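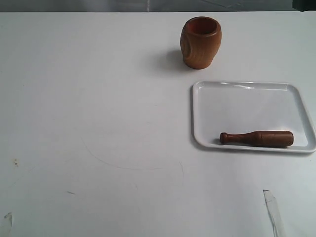 Luteo G2 Parallel Gripper

Electric two-finger gripper for small and mid-size arms

Overview

The Luteo G2 is an electric parallel gripper for bench work, sorting and light assembly. It bolts to the tool flange of most small arms and takes power and signal through one cable. Fingers are sold separately so you can match them to the parts you handle.

We sell the G2 with three finger sets and support all of them from our shop. If you already own a G1, the G2 uses the same bolt pattern, but the cable is different and the old one will not fit.

What's in the box

Gripper body
Cable with straight connector
Flange plate and screws
Hex key
Printed setup sheet

Finger sets

Flat: Plain aluminum fingers with a replaceable rubber face. Good for boxes, blocks and anything with two parallel sides. This is the set most people order first.

V-groove: A shallow V cut across each finger. Made for round stock, handles, pens and turned parts that lie on their side.

Soft: Molded pads that give under load. They hold odd shapes well but place less accurately than the other two. Expect to change the pads more often.

Bench comparison

Rui Torres and Benedita Coelho ran all three sets in July on the same arm with the same controller. The task was mortar and pestle: lift the wooden pestle from a white plastic tray, bring it over the wooden mortar standing on the table, lower it in, let go, then put it back in the tray. The mortar is a small barrel shape that bulges at the middle and narrows toward the base. The pestle has a thick grinding end and a thin neck with a knob, so the result depends a lot on where the fingers close.

Each set got 78 tries, 234 in all. A try counted as good if the pestle went into the mortar and came back to the tray without a person stepping in.

Flat: 61 good. Most of the misses were rolls. The pestle turned as the fingers closed and came up at an angle, then hit the rim of the mortar on the way down. Gripping the thick end helped, but left less room for the fingers at the mouth.

V-groove: 73 good. The groove centers the pestle as it closes. Two of the misses came from closing on the taper, where the pestle slid toward the knob.

Soft: 66 good. Very few drops, but the pestle sagged in the pads when it was held by the neck. Benedita slowed the lowering move for the last part of the run and the sagging was less of a problem. We did not rerun the early tries at the slower speed.

A second test used the mortar alone: close on the outside, lift, move it across the table, set it down. All three sets could do it. With the flat set, grip above the bulge or right on it. Below the bulge the wall slopes inward and the fingers can ride down toward the table. The soft set was the easiest to teach here and the one we would pick for this part.

Notes on the tray

The raised rim on a tray like this one is low, but it still matters. When an object lies close to one edge, a finger coming straight down can land on the rim. Turn the wrist so the fingers open along the rim instead of across it, or move the pick point toward the middle of the tray. The V-groove fingers are the widest of the three and need the most room.

Glossy white plastic on a white table is also hard on some cameras. Martim Cordeiro tried the Albridge overhead camera and the Uzor wrist camera in the same setup. Both found the pestle easily. The Albridge lost the edge of the tray when the overhead light reflected off it, and lowering the exposure fixed most of that. The Uzor had less trouble with glare but has to be moved into place before each pick, so the cycle is longer. Either one works with the G2.

Controller support

The G2 runs directly from the Prorkeo controller with no extra box. Load the gripper profile, set the open and closed widths, and run the homing routine once after power-up. For other controllers, use our converter, part 462.

If you write your own control code, poll the width after closing. A width of zero means the fingers missed the part. The holding flag alone is not enough with the soft set, as the pads can press against each other and set the flag with nothing between them.

Care

Wipe rubber faces and soft pads with a damp cloth. Do not use solvent on the soft pads. Check finger screws after the first 300 cycles and once a month after that. Wooden parts leave fine dust on the V-groove faces, so brush them out before a long run.

Ordering

G2 body with cable: in stock
Flat finger set: in stock
V-groove finger set: in stock
Soft finger set: ships in 6 working days
Replacement soft pads, pair: in stock
Converter, part 462: made to order

Loan units are available to schools and labs for short trials. Write to Fiifi Fiadzo in sales with the arm model, the flange drawing if you have it, and a short list of the parts you want to pick up. For questions about mounting or cable length, ask for Sverre Hägglund in support.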